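Desktop Refurbishment: Component Removal and Reinstallation Order
Keerthana Iyengar, Besent workshop course, report 3
27/05/2019

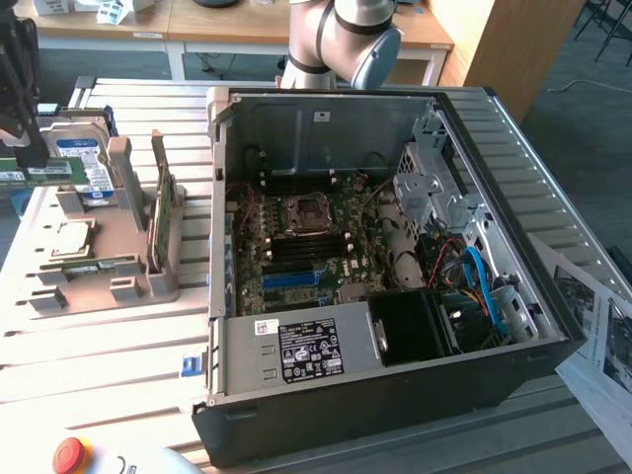
1. Purpose
The task was to define a repeatable order for fitting parts into a used desktop tower. The course receives its towers through the Poojary reuse program. Earlier reports covered intake and cleaning. This one covers the work between an open case and a first power-on test.

2. Setup
The tower is laid on its side on a slatted metal worktable with the side panel off. In this position the motherboard faces up and parts can be lowered onto it. The power supply stays in the chassis. Removed parts go into a molded tray to the left of the case: hard drive upright at the rear, processor in the square recess, memory module flat in the slot below it, expansion card on edge at the right.

3. Order of work
Processor first, with the socket lever fully open. Memory second. The expansion card follows, and the hard drive is fitted last so that the drive cables do not cross the board while other parts are being seated.

4. Results
The order was tried 58 times. In 50 trials the machine started on the first attempt. Of the remaining eight, five had a memory module not fully seated and three had a loose drive cable. Mean time per trial was 582 seconds. Times were logged in Tevo and exported at the end of each session.

5. Remaining work
Cable routing near the drive cage is still slow and was not timed separately. A second case type, from Flallix, will be tested in August. Thermal paste application was left out of all trials and needs its own procedure.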